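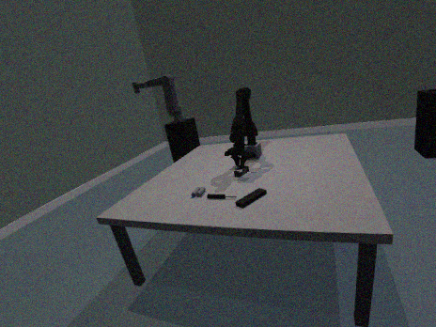 Microscope on a table, computer rendering.

Sports Analysis II
Handout for Unit 5: Momentum, and why I would like you to be slow to believe in it

Read this before the session and bring a marked copy. The reading list is at the end, along with the assignment. If you missed Unit 4 you will need the notes on base rates, because I use them here without going over them again.

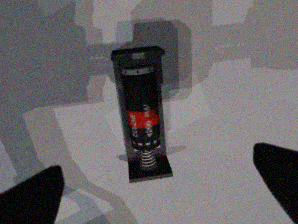 Declan Blackburn
Lecturer in Sports Analysis

1. The claim

Watch any football broadcast for a full half and you will hear that momentum has shifted. A team gets an interception, the crowd wakes up, and the commentator says you can feel it. Coaches say it too. So do players, and they're the ones on the field, which makes people nervous about disagreeing with them.

I want to start by asking what would have to be true for the claim to be false. Suppose Hartley are down ten points in the third quarter, block a punt and score. If they go on to win, the blocked punt was when momentum swung. If they lose, they failed to capitalize on momentum, or Plollon took it back. Try to write down a sequence of plays after the block that would make a commentator say, "Well, I guess there wasn't any momentum after all." I have asked students to do this for several years and I have yet to read a convincing one.

A claim that survives every result isn't telling you anything about the next result. That doesn't mean nothing is going on. It means that before we can test the thing, we have to say what it is.

2. Three versions people mix together

Version A is a feeling. Players report more energy and confidence after a big play. I have no quarrel with this. People feel better when things go well.

Version B is a description. One team has outscored the other lately. This is just the scoreboard over a shorter stretch, and calling it momentum adds a word and no information.

Version C is a prediction. A team that has just had something good happen will do better over the next stretch than we would otherwise expect, given who is playing, the score, the field position, the time left and so on.

Only Version C is worth arguing about in this course. Underline "than we would otherwise expect." Most of the bad arguments you'll meet skip that part. They show that teams with momentum win a lot, and they stop there.

Watch for the slide from A to C. Somebody says the sideline was jumping up and down, and two sentences later the jumping has become a cause of the next touchdown.

3. The halftime score

A popular form of Version C goes like this: the team that scores last before halftime carries the momentum into the locker room and comes out stronger. You can find this stated as plain fact in game previews. Some coaches use it to defend being aggressive with a minute left in the half.

We have a class file with 555 games in it, covering 5 seasons of the regional league that Altport, Plollon, Hartley and Jarnilham play in. The scoring times were only logged properly for 400 of them. In those 400 games, the team that scored last before halftime lost 145 and won the rest. None of them ended level.

So the team with the "halftime momentum" won 255 times out of 400, a little under 64 percent. Against a coin flip that looks like a big edge, and a former student of mine put it in a cover letter as proof that momentum exists. I would have advised against that.

Before reading on, write down at least two reasons the number could be well above 50 percent with no momentum at all.

Now compare with mine.

First, good teams score more often. Pick any moment in a game and ask who scored most recently, and you'll get the better team more often than the worse one. The better team also tends to win. You would see the same sort of pattern if you used the last score before the nine-minute mark of the second quarter, and I don't believe anybody thinks the nine-minute mark is magic.

Second, the points count. A team that kicks a field goal just before the half has three more points than it had before. Those three points stay on the board all evening. If you want to know whether there is something extra, you have to compare teams at the same score, where one of them got there late and the other got there early.

Third, home field. The home team is more likely to be both the last scorer and the winner. I would expect this to be a smaller part of it, but expecting is not checking, so check.

A fourth, which you may not have got because it depends on the file: the games with missing scoring times are not a random bunch. Most of them come from the first two seasons, and a lot of those are Jarnilham home games, where whoever kept the log seems to have written down final scores and little else. Jarnilham were poor in those seasons. Taking their home games out changes the mix of teams we are looking at. I can't tell you which way that pushes the number, and neither can you until somebody finds the missing logs.

4. The fair comparison

What we would like is this. Take two games that are alike in every way we can manage: same halftime margin, same home side, teams of similar strength going in. In one, the last score came late in the half from Team X. In the other, the last score came late from Team Y. Does Team X do better in the second half of the first game than the second?

Notice that the outcome here is second-half points, and not who won. Using the final result smuggles the first half back in. I mark down for this every year.

Also notice how fast the file shrinks. Once you match on margin, home side and team strength, you may have a handful of usable pairs at each margin. With so few, a gap of a couple of points either way is well within what luck produces. If you find no effect, you haven't shown that there is none. You have shown that this file couldn't see one of the size you were looking for. Please say so in those words or something close to them.

There is one more trap, and it catches careful people. The team that didn't score last often gets the ball to start the second half, or doesn't, depending on the coin toss and what was chosen. Possession is worth points. If your groups differ in who receives the second-half kickoff, you are measuring that.

5. "But the players say it's real"

I take what players say seriously as evidence about what playing is like. As evidence about cause, I'm less impressed. A linebacker remembers the game his team turned around after a fumble. He is less likely to remember the four games where they recovered a fumble, everyone shouted, and the next drive went three and out. Memory keeps the ones that make a story.

The people who cover the sport have the same problem with added deadlines. A game report needs a turning point. If you go looking for one after the final whistle, you will always find it, and it will always be near something that helped the winner.

Having said all that, I would be a poor skeptic if I only doubted one side. There are decent reasons to think a real effect could exist in some form. Defenses get tired if the offense keeps giving the ball away, and tired defenses give up yards. A coach who has just been burned may call safer plays. A quarterback with a bruised hand may not tell anyone. All of these would produce runs of good and bad play. My complaint is that "momentum" covers every one of them and so helps you find none. If you think it's fatigue, say fatigue, and go count snaps.

6. A note on the Altport comeback

Somebody always raises the Altport game from March, in the spring series, when they trailed Plollon by 17 at the half and won. It was a great game. I was there and I shouted as much as anyone. It is also one game, chosen because of how it ended. Please don't build a paragraph on it. If you want to use comebacks, define one before you open the file, use every game that fits, and include the ones where the trailing team scored twice quickly and then lost anyway. There are plenty.

7. Assignment

Using the class file, test one clearly stated version of the momentum claim. It can be the halftime version or one of your own, such as the drive after a turnover or the series after a missed field goal.

Your write-up should cover:

The claim in one sentence, with the outcome that would count against it.
What you are comparing, and what you held the same.
How many games or drives you were left with, and what you threw out.
The result, with an interval.
At least one explanation other than momentum that you could not rule out.

Write the first item before you look at any results, and hand it in at the session so I have it dated. Full write-ups are due 17th July. I don't give extra credit for finding an effect, or for not finding one.

8. Reading

Unit 4 notes on base rates, all of it.
Course reader, chapter on streaks in coin tosses and free throws. Skip the appendix unless you like proofs.
Course reader, chapter on selection after the fact. The section on turning points in game reports is the part we will discuss.
The notes file that comes with the data, especially the page on missing scoring times. Last year very few people opened it and it showed.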